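Search this site
Go

Checking wrist views before a simulated trial
Prornari Project, Methods Guide 4
Prepared by Melahat Ekinci

Complete these steps before any run is scored.

1. Load the kitchen and open the gripper. Confirm that both fingers appear in the wrist view. 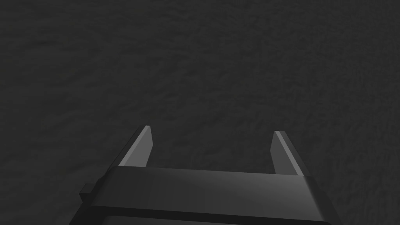 2. Move to the start pose and save a still.

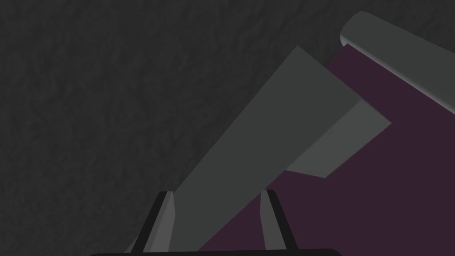

Wrist view with grey slab and purple surface

3. Save a second still from another pose.

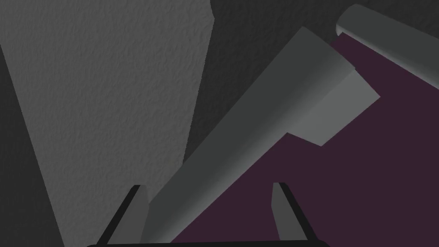 Pose error is scored over 300 runs, using one landmark per run. Choose a landmark with a definite end. The squared-off end of the grey rod is suitable; plain purple areas are not.

4. Compare with the body view. Reject the run if either arm is missing.

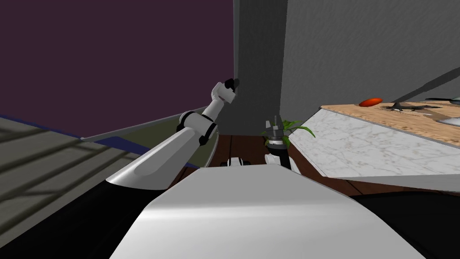 Body view with both arms

Comments

Lev Hnatiuk: Does step 3 apply to the 70 pilot runs?
M. Ekinci: Yes, it does.
Inga: Clear, thank you.

Contact | © Plevmont | Back to top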